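# The Second Surface

## What a workbench holds after the work has moved in, and how one shop decides where everything sits

Most benches are specified by their tops. The buyer picks a size, a load rating and a finish, and the order goes through. What gets less attention is the surface next to the bench, where the keyboard, the power supplies, the network gear and the half-finished boards end up. In a small electronics and automation shop, that second surface is usually the one that fails first. It doesn't collapse. It fills.

Sang-wook Moon lays out work areas for Silside, a firm that fits up small labs and repair shops. His method starts with a rule that sounds obvious and is broken almost everywhere: the table where things move and the desk where things are controlled should be two separate pieces of furniture, placed close together but not joined. Vibration is one reason. Spills and swarf are another. The main one, in his view, is that a shared top has no border, and objects drift across it all day.

"You put down a mouse, then a board, then the adapter for the board," Moon says. "By September you are working in a space the size of a tray."

He draws the border before he draws anything else. The work table gets a plain top in a mid-tone color. Brown is his usual choice. White shows every mark and throws light back into the eyes, and black hides screws. The control desk can be any color the client likes, and most clients like white.

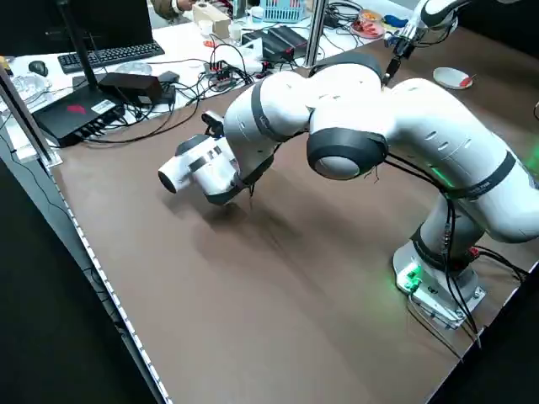
*The brown work table, with the control desk behind it. Keyboard, router and a loose board stay on the white side.*

The layout aims to keep the top of the work table clear apart from what is mounted to it. The arm sits on its own base plate toward one corner, and its cables leave along the side of the table. Moon treats cable exit as the first decision after the border. A cable that leaves at the side can be lifted, replaced or traced without reaching over the working area. A cable that crosses the top will sooner or later be caught by a sleeve.

Mounting to a metal plate has a second benefit. The plate can be leveled on its own, and if the top wears out it can be swapped with no need to realign what was bolted to it. Silside specifies plates by the weight they carry, with a margin of 2 on the rated load.

### The desk behind

The control desk is harder. Its contents change weekly, and every item on it has a lead. A typical count of parts is not very useful, Moon says, but a count of leads is. Each powered item brings at least one, and anything on the network brings another. Routers and adapters are light for the stiffness of their cables, so they tend to turn and slide until the cables relax. A router set down square in the morning will be lying at an angle by the afternoon.

There are three common fixes. The first is a tray under the rear edge of the desk, deep enough to take adapters as well as cable. The Wiseditz tray Silside orders is 300 millimeters wide, and two are normally hung side by side. The second is a strip of hook-and-loop on the underside of the router. The third is shorter cable, the cheapest of the three and the least used. Shops buy long leads in case they are needed, and the excess ends up in a heap beside the keyboard.

Bare circuit boards need a place of their own. Left among wires, a board can short against a connector shell or get pulled to the floor with a lead. Moon asks for one shallow bin at the back of the desk, lined with conductive foam, and labels it for boards only. Small clear containers work well for screws and standoffs, provided they have lids. An open dish is fine for parts that will be used within the hour.

Peripherals go last. The keyboard should have a fixed spot with clear room on the side of the mouse hand. The monitor stand takes up more depth than people expect, and a clamp arm of the Lacroix type gives that depth back where the desk edge will take a clamp.

### Cost and upkeep

The furniture is a minor part of the bill. For a single station, Silside quotes $1,988 for the table, plate, desk, trays and fittings, installed. A shop that already owns a sound desk can do the rest for under $1,000. Jomix, a repair firm that converted its stations one at a time, kept all of its old desks and bought only tables and trays.

Upkeep is a weekly job. Unplug what isn't in use, coil the lead, return the board to its bin. Wipe the work table with a barely damp cloth and check the plate bolts with a torque wrench once a month. The trays should be pulled down and emptied twice a year, and any adapter without a matching device goes into a marked box by the door.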